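赴Pirnora印花厂参观学习情况报告

纺织工程系教学研究室

十月，我系组织教师赴Stokudstead，参观Pirnora印花厂及其附属的纹样档案室，并顺访同城的Pathirana水洗整理车间。此行系本学年“家用纺织品印花工艺”课程修订工作的一部分，参加人员为印花工艺、染整化学、纹样设计三个方向的任课教师，共8人。现将有关情况整理如下，供各教研组及实验室参考。

一、行程概况

参观安排在一个工作日内完成。上午八时半抵达厂区，由厂方技术部负责人Ha-neul Chae接待，在一楼会议室介绍企业沿革及生产布局，随后依次参观坯布仓库、前处理车间、调浆间、圆网印花车间和蒸化水洗工段。午餐在厂区职工食堂。下午前往Pathirana水洗整理车间，三时返回印花厂，参观纹样档案室和样品室，并与档案室主管Su-bin Cho座谈。五时许离厂。

原计划中的数码印花工段因当日设备换件，未能开放，厂方以工艺卡片和成品布样代为介绍。我系教师就此提出的若干问题，厂方已答应书面答复，待收到后另行印发。

二、企业基本情况

Pirnora最初是一家为窗帘商代工的手工网印作坊，厂房即今日的坯布仓库，红砖外墙和旧天窗均予保留。后来订单转向床上用品和桌布，作坊随之扩建，添置圆网印花机，原来的长台板印花则缩减为一条，专做打样和小批量订单。现有在岗职工300人，其中从事印花、调浆、制网的技术工人占多数。

据介绍，该厂产品以棉及棉麻混纺的床品面料为主，桌布、靠垫面料次之，窗帘面料所占份额已经很小。客户大多为中等规模的家纺品牌，单次下单量不大，花型更换频繁，因此厂里对换网、换浆的时间控制得较严。车间门口的看板上，每台机当班的换版次数和停机原因由班长手写登记，字迹工整，项目齐全。我系实训车间的停机记录目前仍由学生自行填写，格式不一，此做法值得借鉴。

三、前处理与调浆

前处理车间采用退浆、煮练、漂白分步进行的流程，没有并步。技术人员解释，厂里承接的坯布来源较杂，上浆配方各不相同，分步处理便于逐段检查。车间设有一处毛效检验台，每批布取头、中、尾三段测试，不合格者退回煮练。随行的染整化学教师询问了布面白度与印花后底色的关系，厂方表示，浅底花型对白度的要求最高，漂白后放置时间过长会出现轻微泛黄，故浅底订单一般在漂白后次日即上机。

调浆间面积不大，分为母浆区、称料区和成品浆区，三区之间以地面色带划分。称料区使用名为Truvix的配色管理软件，操作工扫描工单后，屏幕依次提示染料名称和用量，称量超出允差时不能进入下一项。使用该软件之前，配方记录在纸质卡片上，厂里现仍保留全部旧卡片，按色系存放在调浆间的铁柜中，供返单时核对。几位老调浆工习惯先翻卡片、再看屏幕，厂方对此不加干涉。

黏度的控制是本次参观中教师提问最集中的一项。我系现行讲义给出的原糊黏度范围较宽，学生在实训中难以把握。厂方的做法是按花型分类：大块面花型用稍稀的浆，保证得色均匀；细线条、小点花型用稍稠的浆，防止渗化。两类之间的花型由调浆工凭小样决定，并将结果写回工单。调浆间墙上贴有一排渗化对比布样，同一线条用不同黏度的浆印制，差别一目了然。建议我系实训室参照制作一套。

四、印花与后处理

圆网车间内噪声较大，讲解在车间外的走廊进行，教师分两批入内观摩。当班生产的是一款双色条纹桌布面料，另一台机正在换网。换网由两名工人配合完成，一人卸网送洗，一人安装新网并对花。对花过程中先以低速走布，观察首尾接版处，确认后逐步提速。随行教师注意到，操作工在布边做标记时用的是可水洗的记号笔，标记在水洗工段即可去除，我系实训中一直使用粉笔，时有脱落，可考虑更换。

蒸化工段的温度和时间参数属企业内部资料，厂方仅作原则性说明，本报告不予转述。水洗工段采用逐格逆流方式，末格出水用于前格补水，节水效果厂方未提供数据。

Pathirana水洗整理车间与印花厂相距不远，步行可达，由印花厂与另外几家企业共同使用，主要承担柔软、预缩和磨毛等后整理工作。该车间管理较印花厂宽松，地面积水较多，通道标识有缺漏，带队教师已提醒随行人员注意安全。就工艺而言，预缩机的超喂控制讲解得十分细致，车间技术员现场剪取整理前后的布样，用钢尺量给教师看，并将布样赠予我系，现已交实验室保管。

五、纹样档案室

纹样档案室设在印花厂办公楼二层，是此行中纹样设计方向教师最为关注的部分。档案室现登记在册的花型共733款，包括手绘原稿、分色稿、印花布样和部分旧网的记录。年代较早的原稿用薄纸绘制，边角多有破损，以无酸纸夹衬后平放于抽屉内，不得竖立或卷放。布样则裁成统一尺寸，背面缝有布标，注明花型编号、底布和首次投产年份。

Su-bin Cho介绍了花型的分类方法。早期按客户归档，后来客户合并更名，查找困难，遂改为按题材归档，分植物、几何、条格、风景和杂项几大类，植物类之下再按枝叶、花头、果实细分。她认为植物类数量最多，重复也最多，同一枝叶纹样常在不同年份以不同疏密、不同配色反复出现，编目时须注明源流，否则极易误作新花型。她以一组蕨叶纹为例，展示了从手绘稿到历次投产布样之间的变化：最初的叶片较大，排列规整，其后逐次缩小，并加入细枝填补空隙，到较晚的版本，叶脉已全部省去，只保留外轮廓和少量短线。

座谈中，教师与档案室人员就以下问题交换了意见。

关于留白。家用床品的植物纹样若铺陈过密，大面积使用时容易显得沉闷；过疏则接版处的空隙会在整幅布面上连成横带。厂方设计人员通常将单元稿拼接后缩小打印，贴在墙上远看，以检查有无横带、斜带。此法简单，适合在课堂上使用。

关于灰色系。近年浅底灰花的订单增长明显，这类花型套色少，看似易做，实际对灰色的偏色控制要求很高。同一灰色在不同批次间偏蓝或偏黄，单看不觉，并置时十分明显。档案室为此单设了一册灰色色样，每次投产后补入一片，现已有厚厚一册。我系色彩课程中灰色部分课时偏少，建议予以增加。

关于手绘感。不少客户要求纹样保留铅笔或毛笔的痕迹，而圆网雕刻对过细的断线还原有限，需由描稿人员加粗或补接。补接过多，笔意即失。Su-bin Cho建议学生在描稿之前先临摹原稿数遍，熟悉行笔方向后再动手处理。

关于资料借阅。档案室原则上不外借原稿，教学单位可申请到室阅览，每次不超过10款，由工作人员取送，阅览时不得使用墨水笔。电子扫描件可用于课堂展示，不得转作商业用途，也不得上传至公开网站。我系如需使用，应以系的名义提交书面申请。

六、布样与成品的关系

纹样设计方向的教师在返程途中讨论认为，目前课程作业多以平面稿形式提交，学生对织物铺开、下垂、起皱之后的纹样效果缺乏认识。平面稿上疏密得当的花型，覆于家具之上，往往因转折和遮挡而只见局部，花头与枝叶的主次关系也会改变。该厂在确认大货之前，须将布样实际铺展观察，平面看样与铺展看样分别签字，两次意见不一时，以铺展看样为准。

建议自下学期起，课程大作业增加铺展看样环节，学生须在平面稿之外提交布面实物照片，并附简短说明，指出纹样在转折处的变化。照片应包括较完整的布面和局部，光线可取自然光或室内灯光，过曝导致纹样不清的应予重拍。

白底印花织物： 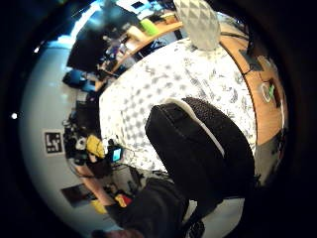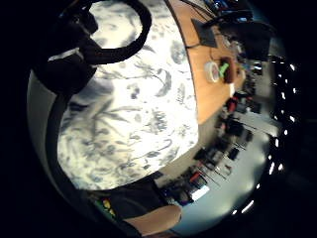
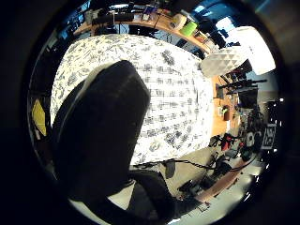
七、几点建议

综合各方向教师意见，就后续工作提出建议如下。

（一）修订印花工艺讲义中有关原糊黏度的章节，按花型类别重新列出参考范围，由印花工艺教研组负责起草，染整化学教研组校核。起草时可参考本次带回的笔记，但不得引用厂方注明不宜公开的参数。

（二）在实训车间试行统一的停机与换版登记表，由指导教师逐日签字。试行一学期后视情况调整栏目。

（三）制作渗化对比布样和灰色偏色对比布样各一套，存放于实训室，供各班轮流使用。所需坯布从实验室现有库存中支取，不足部分列入下一批采购。

（四）与Pirnora纹样档案室商定到室阅览的时间，拟安排纹样设计方向高年级学生分组前往。出发前须由任课教师讲明阅览规定，学生统一携带铅笔和白纸。

（五）数码印花工段未能参观，待厂方书面答复到达后，视需要再行联系补访。补访人员以尚未到厂的教师优先。

八、其他事项

本次参观的交通由系里统一安排，午餐费用按规定自理，票据已交办公室。厂方赠送的工艺卡片和布样均已登记，教师如需借用，请到实验室填写借用单，用后及时归还。Ha-neul Chae表示愿意来校为学生作一次关于换版与对花的讲座，时间待定，具体由教学研究室联络。

参观中各教师所作笔记请于月底前交教学研究室汇总，字迹潦草者请誊清后再交。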